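3.2 Erhebung der Demonstrationen

Die Demonstrationen wurden per Teleoperation aufgenommen, beide Arme gleichzeitig, Kopfkamera plus Gelenkwinkel. Bedienung durch zwei Personen im Wechsel, eine davon W. Chidiac, der auch das Protokoll geschrieben hat. Pro Episode maximal 55 Sekunden, danach Abbruch und Neustart. Der Wert ist nicht optimiert -- er stammt noch aus den Vorversuchen mit dem Drinano-Datensatz und wurde der Vergleichbarkeit wegen beibehalten.

Aufgabe: Gegenstände auf der Tischfläche greifen, anheben, innerhalb der Markierung wieder ablegen. Die Markierung ist blaues Klebeband. Startpose der Objekte von Hand variiert, keine Schablone. Das bringt Streuung in die Daten, macht aber die Auswertung in Abschnitt 4 etwas mühsamer, weil die Ausgangslagen nachträglich aus dem Kamerabild geschätzt werden müssen. Verworfen wurden Episoden mit Kameraausfall oder fehlenden Gelenkdaten. Fehlgriffe nicht! Ein Fehlgriff mit anschließender Korrektur ist für das Training nach unserer Erfahrung wertvoller als ein glatter Durchlauf, siehe auch Diskussion.

Zur Annotation: jede Episode in fünf Phasen zerlegt (Anfahrt, Kontakt, Anheben, Transport, Ablage). Grenzen zuerst automatisch über die Fingerströme, dann von Hand nachgezogen, mit dem Werkzeug Matar. Bei flachen Objekten war die automatische Grenze zwischen Anfahrt und Kontakt unbrauchbar, dort alles manuell. Aufwändig, aber nur so konsistent zu bekommen. Übereinstimmung der beiden Annotierenden nur stichprobenartig geprüft, eine vollständige Doppelannotation ist für Juli geplant.

Die Kamera sitzt am Kopf und wurde wärend einer Sitzung nicht verstellt. Hintergrund: schwarzer Stoff hinter dem Tisch, der aber nicht das ganze Bildfeld abdeckt. Regal, Wand und teils auch Personen bleiben am Rand sichtbar, wurden weder maskiert noch beschnitten.

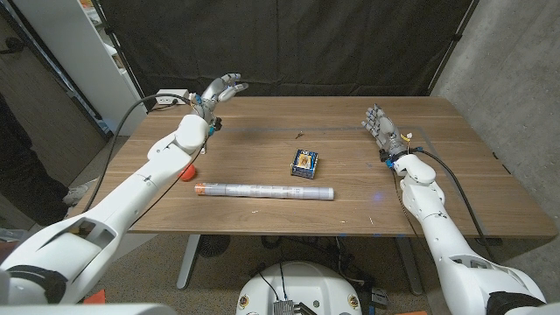
Abb. 2: Arbeitsfläche aus Sicht der Kopfkamera, mit Schachtel, Kunststoffröhre und orangefarbenem Ball.

Verdeckung ist das größere Problem. Steht ein Unterarm zwischen Kamera und Objekt, fehlt die Sicht genau in der Phase, auf die es ankommt. Eine zusätzliche Handkamera wie im Bukach-Aufbau hätte geholfen, lag aber außerhalb des Budgets. Stattdessen geben wir dem Modell die letzten Bilder als kurze Historie mit. Reicht meistens. Bei kleinen Objekten am linken Rand nicht immer, dort greift die Hand im Test öfter daneben, und zwar fast immer zu weit vorn.

Transparente Teile sind im Tiefenbild lückenhaft, die Tiefe wurde deshalb nach den ersten Läufen ganz weggelassen und nur noch mit Farbbildern trainiert. Die Rohdaten enthalten sie weiterhin, ebenso die unbearbeiteten Zeitstempel der beiden Hände. Diese laufen leicht auseinander und müsssen vor der Verwendung auf den Takt der Kamera umgerechnet werden -- Skript liegt bei den Daten.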